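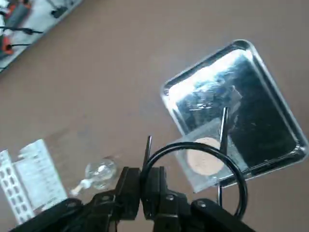 Nine loaves before breakfast: a morning with Gönül Karabulut

Half past five and Gönül Karabulut is already cross with her starter. "It's sulking," she says. "Cold night. It does what it likes."

She bakes out of her own kitchen in Tunlow, nine loaves a morning, sold from the front step until they've gone. Which is fast. Usually before eight, she reckons, later if it rains.

No training. Her gran baked in Öztürkmen, the village, in a clay oven the whole street shared. "You had your turn and if you missed it you ate somebody else's bread for a week. So you didn't miss it." She learned by standing there getting told off, mostly.

The flour is the big thing. She'll talk flour all day. Went off supermarket bags four years ago after a batch that "tasted of the cupboard", and now gets a stoneground sack from Tesetti, up the valley. Dearer, yes. Her loaves are £4 and she dosen't apologise for it. "People pay that for a coffee and it's gone in ten minutes."

Had to ask about the salt. Two people on my road swear she's cut it down. She laughs, a lot, then goes a bit quiet. "I did try. In March. Went back after a week, it was like eating a cushion."
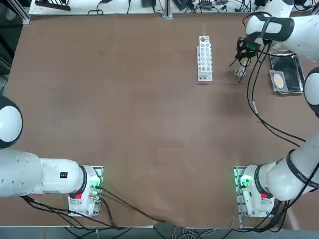 Mirjam Van Dijk thinks the trouble with home bakers is that they rush the second rise, and had told me so on the phone the night before, at some length. A good crust, she said, is mostly patience and a properly hot oven, and most folk have niether.

I pass this on. Gönül shrugs. "She's right about the oven." And the rise? "Mine gets 60 minutes. If it wants more it gets more. I poke it."

Would she ever take a shop? There was talk of a unit at Flallisix, the old arcade, but the rent was silly and she'd have to be nice to people all day. Her words. "On the step I can shut the door."

By now the first loaves are out and I've stopped writing things down, so the rest is from memory. Seeded ones next, then the plain. She saves the heel of the ugliest loaf for herself, with butter and black olives, standing up.

I bought two. One made it home.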